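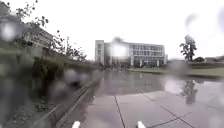
Gevham Course Notes | Hard Surfaces in Public Places | Issue 6, p. 72

## Session 8: The wet plaza

Bring the handout from last session, the one on benches. We'll need the part about where people don't sit.

Every plaza is designed in sunshine. Look through the presentation drawings for any large paved square and you'll find children with balloons, a couple drinking coffee, and a sky the color of a swimming pool. Then it gets built somewhere with weather, and for a good part of the year it looks much like the page opener: big gray slabs, a sheet of water, a long glass-and-column building going soft in the haze, and a lot of room to walk across while wishing you had parked closer.

I am fond of places like this, which my family considers a flaw.

### 1. Slabs and joints

Large square slabs are popular because they make a big space look calm. Small pavers over the same area get busy, like a tweed jacket the size of a parking lot. The price is that every joint becomes a drawn line, and drawn lines get judged. When they're straight, no one mentions them. Move one by the width of a thumb and you'll get a letter.

Joints change with where you stand. On the plan they form a plain grid. On foot, one set runs off toward the building and the other slants across your path, so a perfectly square layout turns into wedges and diagonals. In rain the joints show up darker than the slabs, and the grid you could ignore all summer is suddenly the strongest thing in the view.

*For your sketchbook:* draw the same piece of paving twice, once as a plan and once from eye level. Don't use a ruler for the second one. You'll want to.

### 2. Water that stays

A paved surface has to slope to drain. It also has to look flat, or people complain that it slopes. Most of the craft lies in that argument, and the puddles tell you who won.

Terms you should have by now:

- **Fall** – the slope given to a surface so that water leaves it.
- **Crossfall** – the same thing measured side to side, usually remembered late.
- **Ponding** – water standing where the drawings said it wouldn't.
- **Sheen** – a thin film over the whole surface. Harmless to look at, less so in leather soles.

One wet view won't tell you whether a drain is blocked or a slab has settled. It shows where water is at that moment and that's all. Go back an hour after the rain stops and see what's left. Those of you working on the Brevow forecourt have already learned this, along with something about socks.

### 3. The second building

Wet paving gives you the facade again for free, upside down and slightly melted. Columns do best. A row of pale columns with dark recesses behind them comes down the paving as long streaks of light and shadow, and it often has more life than the original. A grid of windows fares worse, as all that careful framing tends to smear.

Rough finishes break a reflection up and polished ones sharpen it. Clients who ask for a mirror finish should be walked over a sample after it's been hosed down – slowly, holding on to someone.

Note too what rain does to a pale building under a pale sky. The edges go first. Then the upper floors start to look like a rumor, and what still reads is the contrast at ground level, under the columns. If your whole scheme depends on a crisp roofline, ask how many days a year it'll have one.

### 4. Getting across

The Ukden walking study is in the reading pack. Skip the introduction. The useful part is the sketch of routes over an open square of 300 feet, dry and wet. Dry routes wander. Wet ones run nearly straight to the nearest overhang, and the people on them look at their feet.

So put the good paving where they'll see it.

### For next time

Read the Bellis chapter on edges and thresholds, over 72 pages if you count the plates. Find one paved space near you, visit it in the rain, and bring back:

1. a joint sketch from eye level
2. a rough map of the standing water
3. a note of the first sheltered spot you headed for

Umbrellas are permitted. Work drawn from the car is easy to spot, mainly by the steering wheel.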